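Desk Partitions at Ircombe: Frequently Asked Questions

Shared work surfaces at the Ircombe centre are fitted with partition panels.

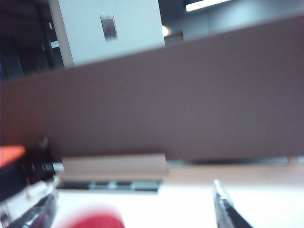 The answers below apply to all bookings from October onward.

May I attach notices to a panel?
No. Adhesives and pins mark the surface. Notices may be displayed in the Pomare foyer on request.

Can a panel be removed for a group booking?
Yes, where the request is lodged 2 working days beforehand. Panels must be moved by centre staff only.

How should panels be cleaned?
Wipe with a soft damp cloth. Solvents and abrasive pads may alter the colour and must not be used.

What may be left on the work surface overnight?
Nothing — unclaimed items are taken to the Tesulby office and held for six weeks.

Who should be told about damage?
Please advise Bronwyn Tautahi, Facilities, on extension 600 before the end of your booking.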